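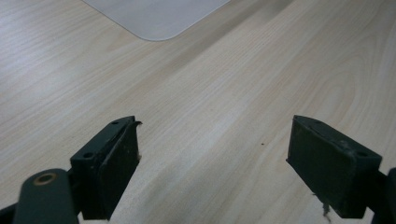

yzapata
Can I run a Linux guest in Mamulix on an ARM laptop and still get a working OpenGL 3.3 context?

kernelpanda
Switch the guest display driver to Plova and you'll get 3.3 core. The default driver stops at 2.1. Power the guest all the way off first, a suspend won't pick up the change.

yzapata
Oh wow, that did it! glxinfo reports 3.3 and my little terrain viewer opens, shadows and all. I've been fighting this since January and had pretty much settled on dual booting. So happy right now!!

fu_fan_2
Careful with Plova though. I went back to the default after two days because resizing the window killed the context every time. If you only need to compile, leave it alone and test on a real box.

kernelpanda
Which build? The resize crash was fixed in 747 for me. I drag windows between two monitors all day (different scaling on each, even) and it's been great.

fu_fan_2
I'm on 747. Still crashes, just less. Dekavero has never done this to me on the same laptop.

mossgrid
Dekavero is lovely but shared folders are painfully slow there. My CMake configure takes nearly 5 minutes, and in Mamulix I barely have time to stand up. I'd take the odd crash!

yzapata
Resized like crazy for an hour and no crash so far, but I'm on a single display with scaling off. fu_fan_2, do you have scaling on? I'll try it with my external monitor Monday and post the log.

Thanks all, I love this forum
Yamila Zapata

fu_fan_2
Scaling on, yes. 150%. Will try without.

We use cookies to keep you logged in. Accept | Settings
Contact the moderators | Back to top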